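Tuesday, 6:40 a.m.

Started on the card for Celeste's sixtieth. The party is in eleven days and the post to her side of the family takes five, so the text has to be settled by the weekend.

I keep a file of every greeting I have sent since I began doing this properly. It stands at 1,108 entries. Of those, 722 are birthdays. The rest are weddings, new babies, condolences, retirements, and one apology to a landlord. I searched the birthday set for sixtieths and got 98. Most are usable only as a record of what I should stop doing. "Sixty years young" appears nine times, the last of them in a card to Frans Vanhove, who has never mentioned it.

Working method, for reference. First pass: write down facts about the person, no adjectives. Second pass: pick one fact. Third pass: write to that fact and stop at four sentences. The inside of the Fulletti card takes five lines on the right-hand panel in my handwriting, six if I start high, and anything beyond that runs onto the left panel and looks like a letter.

Facts for Celeste Domínguez. Taught me to drive on the quarry road. Sings the second part of everything, including when there is no first part. Has kept the same phone number for thirty years. Sent my mother a parcel every month of the bad winter and would not discuss it later. I want the parcels, but the parcels are my mother's to mention. So the quarry road.

Draft 1: "Happy sixtieth to the only person who ever let me stall a car eleven times without comment." Acceptable. "Only person" implies that other people were in the car.

Draft 2: "Happy sixtieth. You once sat through eleven stalls on the quarry road and said nothing until we got home. I have thought about that whenever I have had to teach anybody anything." Better. The third sentence could be shorter. Leave overnight.
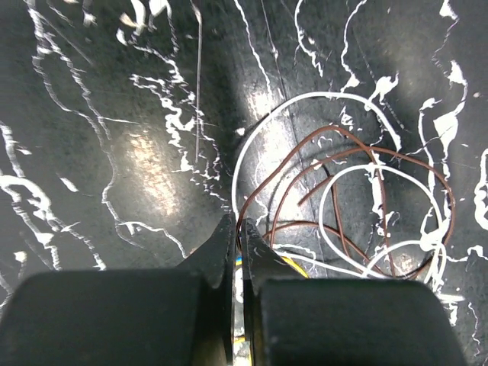 White and reddish-brown wire on the black marble pattern.

Noon. Called Valentina Bustos about the group card from the choir. She has 14 names promised and wants a printed verse at the top. I argued against the verse. A verse uses the space where people would sign, and the late signers end up on the back in small writing. She said people expect a verse. We agreed on a single printed line, to be supplied by me by Friday, maximum ten words. Candidates so far:

Sixty years, and still holding the second part.
From everyone who has ever sung next to you.
Happy birthday from the whole back row.

The second scans best aloud. The third excludes the sopranos, who stand in front, and Brynhildur Thoroddsen would raise it.

Pen test in the afternoon. The Cladero stock is coated and the blue Hirose smears on it at two minutes, still smears slightly at five, and is safe at eight. The black Gorwood is safe at one minute but goes through thin paper. Decision: Gorwood for the choir card, which is thick, and the Hirose for mine, left open on the shelf through supper.

Fuseini Lamptey wrote to ask what to put in a card for a brother-in-law he has met twice. Replied that two meetings is enough for one sentence: name something the man said, wish him a good year, sign it. He wanted to add a quotation. I advised against it. Quotations from strangers read as though the sender ran out – which, at two meetings, he has.

He also asked whether "warm regards" is correct for family. In my file it occurs four times in birthday cards and every one of those went to someone's employer. Suggested "love from both of us" if his wife is signing, and "all the best" if she is not.

9:15 p.m. Reread draft 2. Cut "whenever I have had to teach anybody anything" to "every time I teach someone." Read it aloud twice. The rhythm is now a little abrupt at the end, but she is an abrupt person and it will sound right to her. Closing is "with love, as ever," since "as ever" has been in each of her cards from me and its absence would be noticed.

Copy out tomorrow. Need stamps, and the new house number from my mother.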